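Stesetti Tabletop Produce and Containers

A data card and README for the Stesetti collection of everyday objects on a plain table.
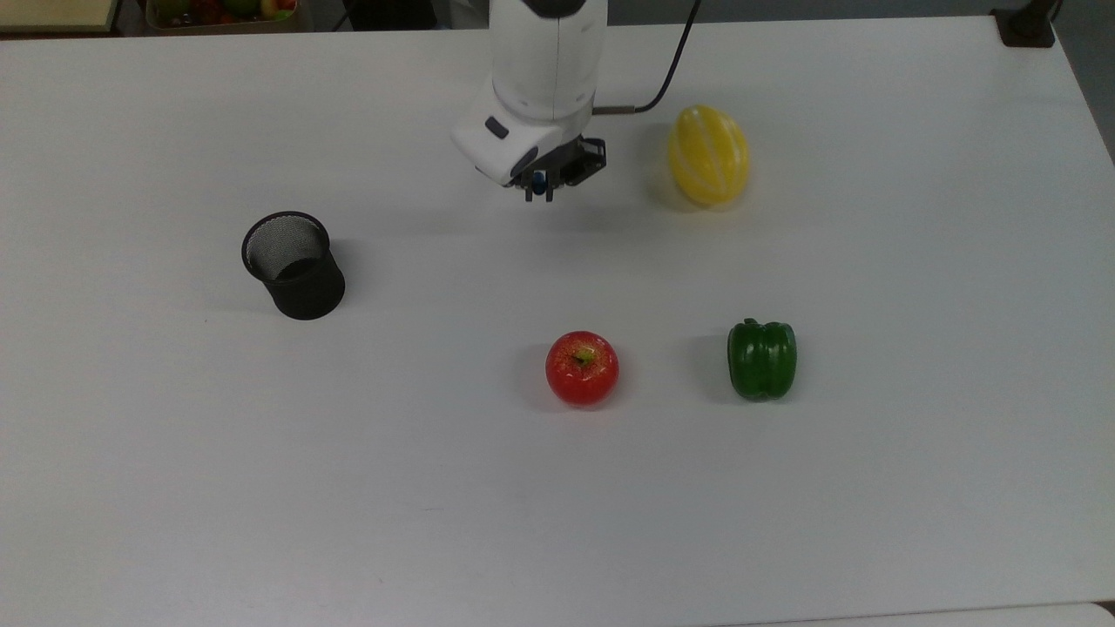
Summary

Stesetti is a set of 416 colour photographs of fruit, vegetables and small household containers on a white tabletop. It was put together for people working on naming, counting and sorting ordinary things: what is on the table, which item is nearest which, which one could hold something else. The objects are the sort you would find in a kitchen or a home office.

Each photograph comes with a short object list and a plain-language caption. There are no people's faces, addresses or documents in the set.

Maintained by Larasati Ngui and Silvana Andrade. Captions by Maiara Coutinho and Janaína Cavalcanti. Card last revised Thursday, October 6, 2022.

What is in the download

photos — the colour photographs, in 12 folders, one per layout group
objects.csv — one row per object per photograph
captions.csv — one caption per photograph
names.txt — the agreed name for every object, with accepted alternatives
splits.txt — the suggested training and test lists
CHANGES — notes on what was altered between versions

Folders are numbered by layout group and have nothing to do with difficulty. A layout group is a run of photographs that share the same selection of objects, moved about between pictures. Two photographs from the same group can look very much alike, so please keep groups whole if you make your own splits. The lists in splits.txt already do this.

The objects

There are 10 objects in the collection. No photograph has all of them. The ones that come up most:

Yellow melon. Oval, bright lemon yellow, with pale grooves running end to end. It resembles a Korean chamoe and we caption it as "yellow melon". Early drafts of the captions had "squash" and "lemon" in places. These have been corrected, but both words are kept in names.txt under common mistakes.

Red apple. Captioned "red apple" or "apple" when there is only the one. We do not give a variety.

Green bell pepper. The agreed name is "green bell pepper". "Green pepper" and "capsicum" are both accepted. Larasati grew up saying capsicum and wrote it in all her first captions, and we saw no point in throwing those out.

Black mesh cup. A cylinder of black wire mesh, open at the top. This is the object people argue over. It is the kind of thing that holds pens on a desk, and without anything beside it to give the size it can pass for a small wastebasket. The agreed name is "black mesh cup". "Pen holder", "pencil cup" and "mesh container" are accepted. "Basket" is accepted with a note.

The remaining objects are listed in names.txt with the same kind of entry.

The table

All the photographs use a white tabletop with a matt surface. We wanted a background that did not compete with the colours of the produce, and we also wanted the shadows left in. Soft grey shadows beside the objects are part of the data and have not been retouched. Neither have specks on the surface.

The brightness is not perfectly even across the table. If you are doing anything with colour, take your white reference from near the object you care about, because the corners can be dimmer than the middle.

There is no cloth or placemat in any version released so far.

Object list format

objects.csv has these columns:

photo — file name without the extension
group — layout group number
name — agreed name from names.txt
kind — fruit, vegetable or container
side — left, middle or right of the table as seen in the photograph
holds — for containers only: the name of what is inside, "nothing", or "unsure"

Side is always judged from the viewer's position. An object that sits across a boundary is given the side that most of it falls on. Where the two captioners disagreed on a side, the row says "middle", and this accounts for most of the oddities people have written in about.

The holds column is filled in only from what can be seen. If the angle hides the bottom of a container, the entry is "unsure", even if whoever laid out the table knows perfectly well that nothing is in it.

The object list covers table objects only. It is not a list of everything visible in a photograph, and it should not be used to score a model that reports other things correctly.

Captions

Captions are one or two sentences. The captioners were given a short guide, which comes down to the following.

Use the agreed name the first time. Say the colour if it helps tell things apart. Give a position only if you are sure of it. Do not say what is going to happen next or what the objects are for. Do not call fruit ripe, fresh or tasty.

That last rule was added after the first round, when a fair number of captions came back with a "ripe melon" in them. Ripeness can't be judged reliably from the outside in a photograph, and the word was showing up in model output wherever there was anything yellow.

A typical caption reads: "A yellow melon, a red apple, a green bell pepper and a black mesh cup are spread out on a white table."

Spelling follows Canadian usage: colour, grey, centre. Please don't convert it in pull requests.

Suggested uses

Naming common produce and containers
Short spatial questions, such as which object is on the left
Grouping by kind or by colour
Checking whether a model over-reports kitchen settings when it sees food

The last of these came from Gudrun Myklebust, who tried an early copy and found that her captioning model mentioned a kitchen counter in a great many of its answers. There isn't one in the collection. If your model does the same, we would be interested in hearing about it.

Uses we don't recommend

Estimating size or weight. There is no ruler in the photographs and we did not weigh anything.

Grading produce. Bruises, blemishes and ripeness are not labelled.

Anything that needs clutter. The layouts are sparse and the items are mostly well apart. A model that does well here may do badly on a full fruit bowl or a kitchen drawer. For crowded layouts, Kovgate is a better starting point, and its object names line up with ours apart from the containers.

Known problems

Colour and kind are tied together. The apple is always red and the bell pepper is always green, so a model can get the names right on colour alone. We would like to add a green apple and a red pepper, and have been saying so since June.

The black mesh cup is the only dark object on the list, which makes it too easy to find. It is harder for segmentation, since the table can show through the mesh in some of the photographs. We treat the whole outline as the object, holes included.

Group 10 has 2 captions that were swapped in the first release. This is fixed in the current files. If you downloaded early, replace captions.csv and leave the rest alone.

Trailing spaces turn up in the name column in a handful of rows. Strip them on loading. We will clean this up when there is another reason to reissue the file.

Relation to other sets

Stesetti began as a small part of Nestard, which covered household storage more generally, and the container names were carried over from there. "Mesh cup" in Nestard and "black mesh cup" here mean the same thing. Nestard's produce names are looser than ours — it has a single entry for peppers of every colour — so map from ours to theirs and not the other way.

The loading script in the Ugwu toolkit reads objects.csv directly. It ignores the holds column unless you ask for it with the containers option.

Adding to the collection

New layouts are welcome if they use a plain pale table and objects that can be bought or found in an ordinary house. Send the photographs with a draft object list and let Janaína do the captions. She keeps the wording consistent and will write back if an object needs a new name.

Please avoid packaging with readable labels. Stickers on fruit should come off before the photograph is taken.

If you think an object has been misnamed, open an issue with the photo name and the name you would use. Regional names are added as accepted alternatives where they are in everyday use. Requests to change an agreed name take longer, as every caption has to be checked again.

Licence and credit

The photographs, lists and captions may be used, changed and shared for any purpose, with credit to the Stesetti collection. If you change the captions, say so in your own card. Questions go to Silvana Andrade through the issue tracker.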